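4.2 Basket Sorting

The second chore is putting baskets back on a shelf. Following Wei and Fukuda, we treat it as a stand-in for the tidying work that fills much of a stockroom shift and a fair part of any evening at home. Containers start on the tabletop at arbitrary angles, and the two arms must return each one to the shelf at the rear, upright and with its long side parallel to the board. Overlapping starts are allowed.

We compared the Pramanik planner with the Eltero policy over 20 trials each. Pramanik finished 13 trials without help. Eltero finished 3 fewer, but its failures were milder: the basket usually ended up on the shelf and only its final angle was out of tolerance. Pramanik tended to fail at the grasp, closing on the rims of two baskets at once. Figure 2 shows the workspace.
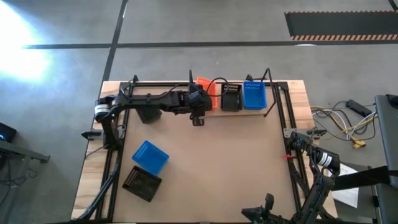
Figure 2. Bimanual workspace with baskets on the rear shelf and on the tabletop.

Handoffs between the arms remain the weakest step. Both methods plan for one arm at a time and hold the other still, so a basket beyond the reach of the first arm has to be set down and picked up again. A person doing the same job at the Bormont stockroom passes the basket from hand to hand without a pause. On this evidence we do not consider either method ready for unattended use. Section 4.3 repeats the test with loaded baskets.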